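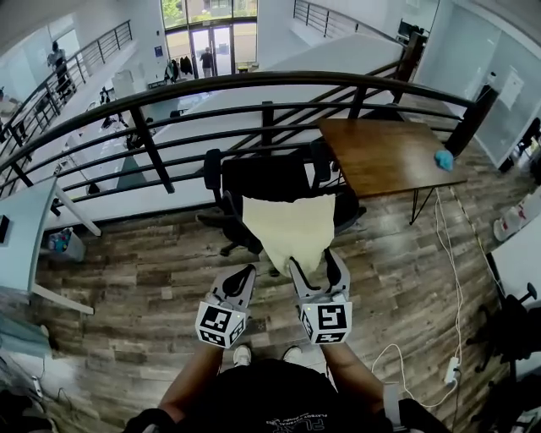 Cleaning mesh chair backs: dry cloth or damp?

tmandel_2
Office has mesh-back chairs with black armrests and star bases on casters. The mesh holds dust and vacuuming only gets the front face. What are people using?

Bozkurt
Dry microfiber, then vacuum with a brush head from behind. Water turns the dust to paste in the weave.

mylene.dagdag
Disagree. Damp cloth, wrung hard, one drop of dish soap per bowl. Dry wiping moves the dust around. I look after 554 chairs at the Teltlow site and none of the mesh has sagged.

Bozkurt
Sagging isn't the issue. Residue is. Look at yours against a window.

mylene.dagdag
I have. Second pass with plain water – no residue.

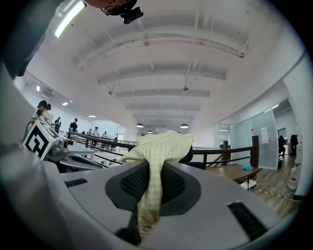 Re: cloth type

kettle939
Cloth matters more than water. Checkered cotton kitchen cloths leave lint on coarse mesh. Wash them twice before first use, no softener.

tmandel_2
Does that apply to the seat fabric too?

kettle939
Less so. Check the tag under the seat first. W means water is fine, S means solvent only.

Bozkurt
Agree on the tag. Still dry only for the mesh.

tmandel_2
Will try damp on one chair and dry on another, same row, and post in March.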